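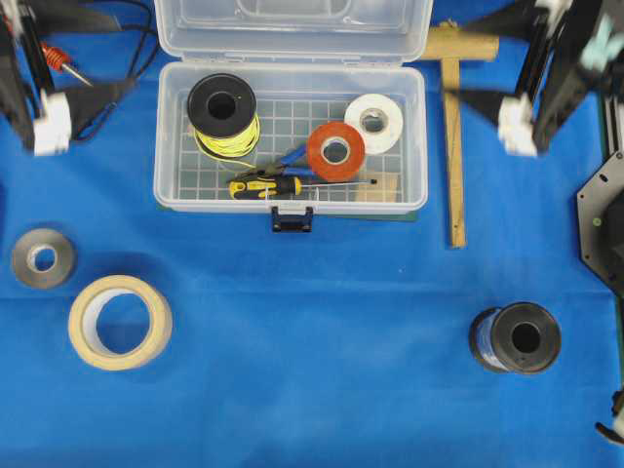
Does a Clear Toolbox Save Time? Project Report, Part 2

March — by the Undstead bench group

Print this page | E-mail this page

Search reports: enter keyword Go

The Hedby handout claims a see-through box means less hunting for tools. We doubt it. Our pliers ended up under a roll of tape, and clear plastic does nothing about that. Two more tape rolls and the blue wire never made it into the box at all — they sat out on the cloth. The T-square is too long to count.

We ran four timed packings on Friday. The times varied too much to prove anything.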